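Household Tips: Small Items, Boxes and Bedding
Can a machine do this chore yet?

Filed under: Bedroom, Storage, Automation
Last revised 9 November 2021

Readers of the storage pages keep asking which tidying jobs can be handed to a machine and which still need a person. The notes below go chore by chore. They cover picking up small items from a soft surface, putting them in a box, and dealing with the bedding afterward. Floor cleaning has its own page.

Ratings

Ready: a machine sold for home use does the job without help.
Partial: a machine does it if a person prepares the work first.
Not yet: do it by hand.

Vacuuming under the bed: Ready
Clearance is the only real question. Measure from the floor to the lowest part of the frame, including center legs and any sagging slats. Tie up loose bedspread corners before the run. Fringes and thin cords wrap around the brush, and cutting them out takes longer than the vacuuming saved.

Sorting items of the same kind: Partial
Shop-floor machines have sorted screws, caps and bottles for decades. They do it because every part arrives the same size, on a hard flat surface, under steady light. Desta Bogale, who ran a packing line at Skasel before she started writing for this page, puts the limit at the feeder: if the parts cannot be fed one at a time, the line stops. A drawer of mixed household items has no feeder.

Picking small items off a bed: Not yet
A two-finger gripper can close on most things of a suitable size. The trouble is with the surface and with the shape of the item.

1. A mattress gives. If the fingers come down too far they press into the cover, and the item sinks with it. A person feels this and stops. A machine needs a force reading or a very good height estimate.

2. Printed covers confuse the picture. Stripes, plaids and lettering have edges, and so do the items lying on them. Use a plain, dark or light sheet when testing any camera-guided device.

3. Flexible items change shape when lifted. A watch is a good test piece: the case is hard and smooth, the strap is not, and the weight sits at one end. Grip the case and the strap swings. Grip the strap and the case turns it over. By hand, hold it where the strap meets the case.

4. Beads roll under pressure. Pick up a beaded bracelet from two points on opposite sides of the loop, or slide it to the edge of the bed and let it drop into your palm.

5. Crumpled cloth and thin bags are the hardest to judge. They have no fixed outline, and a gripper often takes hold of the cover along with them. Clear them first.

Placing items in a box: Partial
Placing is easier than picking, provided the box stays where it was put. Light gift boxes slide on a bedspread when the rim is touched. Put the box on a tray or a large book, or weigh the bottom down. Shiny linings throw back light and can upset a depth camera, so lay a sheet of matte paper inside. Wide, low boxes are better than tall ones. Leave the lid off and well out of reach until everything is in.

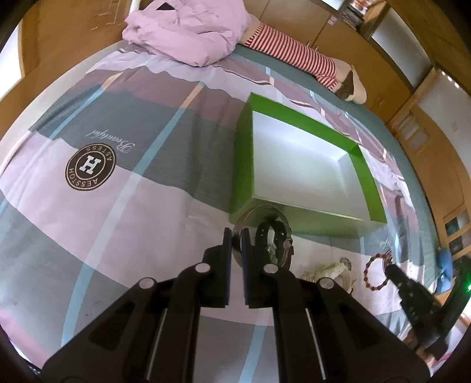

Watch between the gripper fingers, at the near edge of the open box.

Obsa Mekonnen's bench notes on this chore are short. Lower the fingers to the side of the item and close slowly. Lift straight up before moving sideways. Over a box, stop above the rim, go down inside, and open the fingers only as far as needed to let go. The same order works with kitchen tongs, and with reach-extender grabbers of the type used by people who cannot bend easily.

Folding a blanket: Not yet
Folding machines exist for laundries, where the piece is clipped in by hand at the corners. At home the hard part is finding the corners of a crumpled blanket. Shake it out, lay it flat, fold it in half lengthwise, then in thirds.

Making the bed: Not yet
Smoothing a cover is within reach of a machine with two arms. Tucking is not, at least on a bed pushed against cabinets or a wall. Pull the bed out a hand's width before tucking, and clear the top completely first.

Before testing any powered gripper at home

Take off rings and loose bracelets. Keep legs, sleeves and bedding away from the jaws. Know where the stop switch is. Practice with an old watch, and set the grip force at the lowest value that holds it without slipping. Wipe the finger pads with a damp cloth after each session, as lint cuts the grip.

See also: Lining a drawer with paper; Storing watches flat; Cord and cable boxes.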